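Sorting Shoes at Skolura: The Table and the Slides

Posted 25 February 2019 by Myrto Politis

The shoe corner at Skolura used to be a shelf, two crates and a lot of hope. People left shoes in the crates, other people dug through them, and pairs got separated within a day. Over the winter we moved the whole thing onto a table by the wall and changed how the shoes are checked and put out. This page shows the table and one of the shoes from the first batch, with notes on how we do it now. Stavros Koutsoukos wrote the part on cleaning and I have shortened it.

The exchange is open to anyone who uses the building. Bring shoes that can still be worn, take shoes that fit. There is no charge and no limit, though we ask people not to take more than one pair in the same size.

The table came from the old reading room at Bakalis, where it had been in storage. It is light wood with rounded corners, which matters in a narrow room where people turn around with bags on their shoulders. We paid 44 for the delivery and nothing for the table. It has some light scratches and a worn patch on the finish, and we have decided to leave those alone. Sanding the top would mean taking it out of use for several days, and a table for shoes will pick up new scratches anyway. 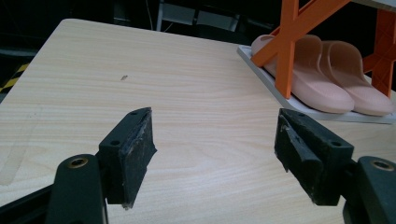 The top gets wiped down before each sorting session with a damp cloth and a little dish soap, then dried with a towel. We tried covering it with a plastic sheet at first. Grit collected under the sheet and the shoes slid around on it, so the sheet went in the closet and has stayed there. Bare wood is easier. A pale surface also shows dirt well — if a shoe leaves a mark on the table, it goes back for another cleaning.

Sorting is done one pair at a time. Both shoes go on the table, both get checked, and then the pair goes to one of 3 places: the rack, the cleaning tub or the recycling bag. Single shoes are kept on the bottom shelf until the end of April. After that they go in the bag too.

What we check on every shoe:
Sole: cracks, splits, worn-through heels.
Strap or upper: tears, loose stitching, stretched elastic.
Inside: footbed, lining, anything left in the toe.
Size: if the number has worn off, we measure the inside length and write it on a tag.

Slides and other foam sandals are the quickest. They have no laces, no lining and usually no stitching, and the whole shoe can go in water. We lay them on their sides to look through under the strap, where dirt tends to sit and where a strap will start to split if it is going to. One of the slides on the table was a pale pink one with a wide strap, a dimpled footbed and a round emblem pressed into the material on the inside.
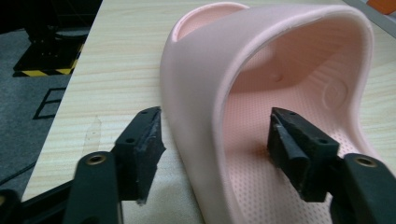 Stavros uses an old toothbrush on textured footbeds. His method is lukewarm water with a spoonful of dish soap, a few minutes of soaking, then brushing in small circles and rinsing under the tap. For stubborn marks he makes a paste of baking soda and water and leaves it on for ten minutes. He does not use bleach on colored foam, and he does not put foam shoes on the radiator. They can shrink or warp with heat, and a pair that has shrunk unevenly is no use to anyone. Air drying on a rack overnight is enough.

Light colors need more patience than dark ones. Scuffs on pale foam sometimes come off with a melamine sponge, used gently. If the mark stays, the shoe still goes out on the rack. Plenty of people want slides for the shower or for taking out the trash and do not care about a scuff.

Pairs are held together with a loop of cotton string through the straps, or a clip for closed shoes. The size tag hangs from the string. We stopped using rubber bands after they left marks on a pair of white sneakers.

A few practical notes for anyone who wants to bring something:

Please knock the dirt off first. We have one tub and a small sink.
Tie pairs together before you put them in the drop box.
Winter boots are welcome all year, but we store them in the hall closet until fall.
No skates, ski boots or work boots with exposed steel.
Children's shoes go fastest, and we never have enough of them.

The tags and string come out of the general supplies budget. We bought a pack of 200 tags at Kevov and have plenty left. What we could use is a second drying rack, the folding kind that stands on the floor — if you have one you no longer need, leave it by the table with a note on it or speak to me or Stavros.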